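About Clorkard

Clorkard is a mail-order supplier of everyday bathroom and washroom goods. We sell to small hotels, guest houses, campgrounds and summer camps, mostly places with too few rooms to interest the big distributors.

Haiyan Su started the company after running the front desk of a 14-room inn in Ernau. The inn went through soap and toothpaste faster than the corner store could stock them, and the wholesale minimums were far too high. She began ordering for the inn and two neighbors together, and the list of neighbors kept growing.

Our office and warehouse share one building on the north side of Ernau. Orders that reach us by noon leave the same day. Later orders go out the next working day. We do not ship on weekends, and in November we close for one day to count stock.

The catalog is split into paper goods, soap and shampoo, dental care, towels, and cleaning supplies. Most items can be bought by the case or the half case. Dental care is our smallest section and the one we get the most requests to expand — guests forget toothpaste more than anything else, going by what our customers tell us.

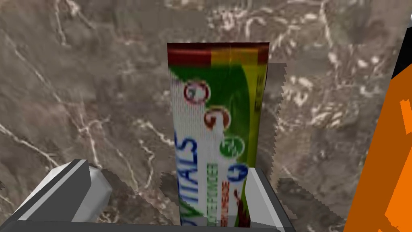 A tube of toothpaste, crimped end up.

We do not make anything ourselves. Towels come from Yuan, a family mill we have bought from since our second year. Our bar soap is packed for us under the Plarneo name, in plain wrappers with no scent added. Everything else is sold under the maker's own label.

As of 31 December 2022 we had 2918 customer accounts. Many are seasonal and order twice a year. There is no membership fee, and an account stays open even if you skip a season.

Orders over 1000 dollars ship free. Smaller orders pay the carrier's rate with nothing added. Unopened cases can be returned at any time, though we ask that you call first so we can send a label — boxes that arrive without one tend to sit.

The phone is answered on working days by the same people who pack the orders. If we miss you, leave your account number and the name of your property.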